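Llevo desde octubre aprendiendo a hacer pan de centeno y por fin me ha salido una hogaza que no parece un ladrillo (¡qué alegría!). La receta me la pasó Jacobus Naidoo, mi vecino de arriba, escrita a lápiz y con media línea borrada.

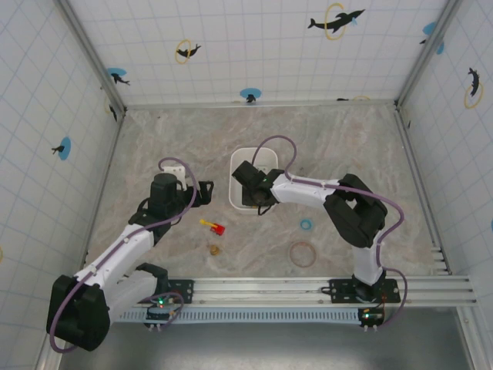

Lo que más me costó fue la masa madre. La mía se llama Nudima y come mejor que yo – harina integral por la mañana, agua templada y a dormir junto a la ventana.
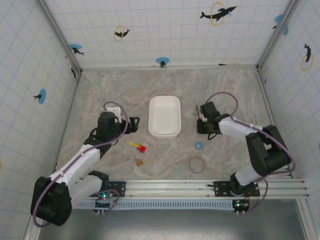
¿Cuánto tiempo dejo fermentar la masa? Unas 12 horas en la nevera, tapada con un paño, y luego un rato fuera mientras se calienta el horno.

Probé también con semillas de alcaravea y en casa hubo división de opiniones. Mi hermana las fue apartando una a una, con una paciencia que ya quisiera yo.
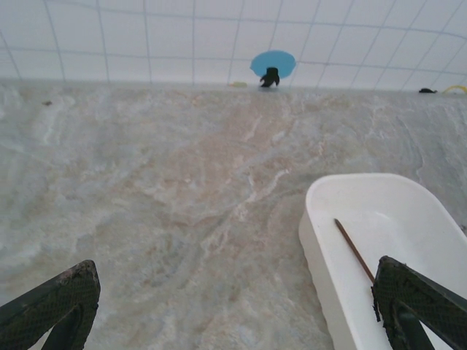
El domingo repito, esta vez con nueces y un poco de miel – si queda bien, subo las cantidades. Y le llevo media hogaza a Jacobus, que ya me ha preguntado dos veces en la escalera.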